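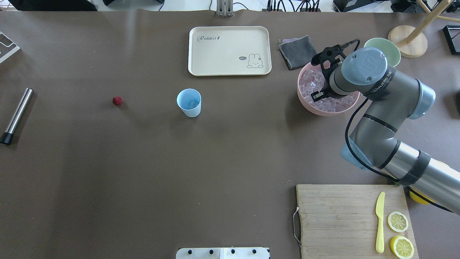 Según la delegada del segundo equipo, el reglamento del certamen escolar Wikitley no preveía qué hacer cuando un brazo dudaba. El tribunal hizo constar la observación en acta y ordenó proseguir. El club Fleltident disponía de 3 intentos para servir una limonada; había consumido dos. El programa, de 4,000 líneas, llevaba el nombre de Meng y había sido redactado por alumnos que aquella noche no durmieron.

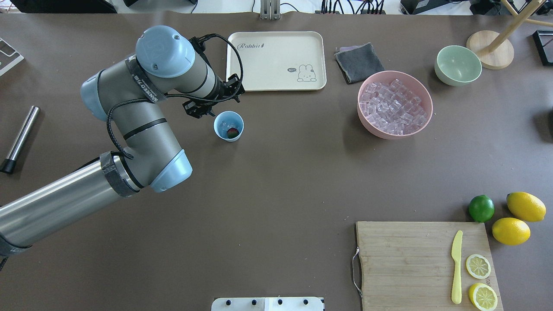
El secretario leyó el artículo 8: ningún participante podría dirigir la palabra a la máquina. Desde la última fila, alguien murmuró, no obstante, una frase de aliento. El tribunal deliberó en voz baja y resolvió no haberla oído.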